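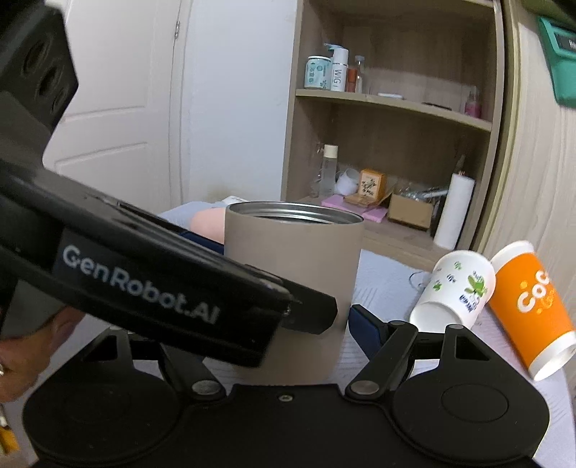 Both grippers in close on the tumbler. Cup session, a month into Cirnance.

OK, thread time. I've been running all my hand-held gripper recordings through Cirnance for a month and I have opinions, most of them happy ones.

Quick background for anyone new: Cirnance is a checking service. You upload your clips, it lines up the video with the jaw opening and the hand motion, then marks the ones it thinks will be useless for training. It's made by Ljungberg, who also do the Kotholm dashboard some of you already use. It's separate from whatever gripper you own, so what follows is about the service and not the hardware.

I paid for it myself. $748 for the year on the small plan, which covers up to 800 clips a month. I'd love it if they had something cheaper for people who only record on weekends, and I've told them so.

Signed up on 8th August and had my first batch in before dinner! The importer asks you for a folder and a task name and that's pretty well it. My last tool wanted a spreadsheet with a column for everything, including two columns I never did figure out.

First month: 620 clips up, 168 flagged. I grumbled at that number and then sat down with a coffee and watched the flagged ones. I agreed with nearly all of them, drat it. Lots of clips where I'd started moving before the recording had settled, and a whole run where my other hand was covering the grasp.

The flag notes are my favourite part. They're written like a person left them -- "object leaves view before jaws close", that sort of thing. You can sort by note, so if you've got one bad habit it sits there in a big pile at the top of the page. Mine is rushing the let-go. 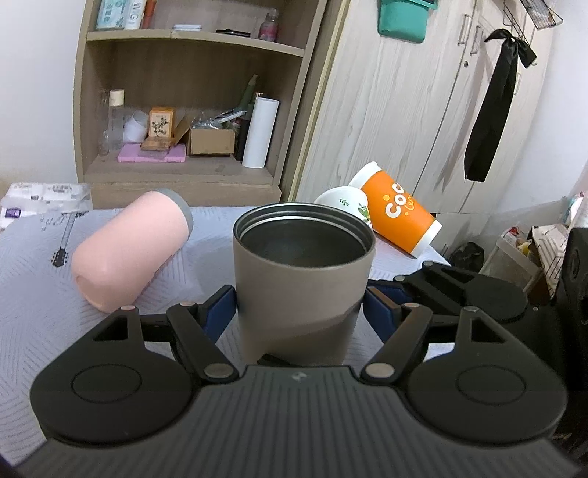
Blue pads on the sides of the tumbler, with more cups lying either side of it.

Cups are my main task at the moment and they're a good test of a checker. Tall ones, stubby ones, some standing, some on their sides, all bunched together so there's always something near the jaws that isn't the thing you're after. Cirnance wants you to name one target object per clip and it held onto the right one far more often than I expected.

Where it does get muddled is shiny rims. I had a few clips where it reported contact well before the pads were anywhere near, and I could clear those by hand in a couple of clicks. Support said it's a known one and to send them in, so I've been sending them in!

Two-gripper clips are supported but you have to switch them on under the project settings, and the switch is hidden under a heading called Naken. Naken turns out to be their name for the whole pairing feature. Rename it, please! I went looking for "two hands" and "dual" and "pair" and got nothing.

Once it's on, though, it's great. Both views play side by side and you scrub them with one slider. If the clocks have drifted it shows you the gap and lets you nudge one over. I used to do that by eye, tapping the two grippers together at the start of every take and hunting for the tap later. I still do the tap, old habits.

Stuff I'm less keen on. The phone page is awful, the buttons sit on top of each other. Exports come as one giant zip with no way to grab a single day. And the colour they use for "flagged" is so close to the colour for "reviewed" that I've opened the same clip three times in a row.

A few of you asked about upload speed. My home internet is nothing special and I leave it going overnight. It picks up where it left off if the connection drops, which mine did twice.

And yes, you can delete everything. There's a button in the account page and it asks you to type the project name first. I tried it on a junk project and it disappeared from my list straight away.

Would I renew? Today, yep. My takes are tidier than they were a month ago and I spend my evenings recording instead of squinting at thumbnails.

Next up is bottles with pump tops, then folded cloth if I'm feeling brave. Ljungberg have a bigger Cirnance update listed for October with single-day exports on it, so I'll add to this thread once I've had a proper go with that. Replies are open if you want me to try anything on the cups before I pack them up.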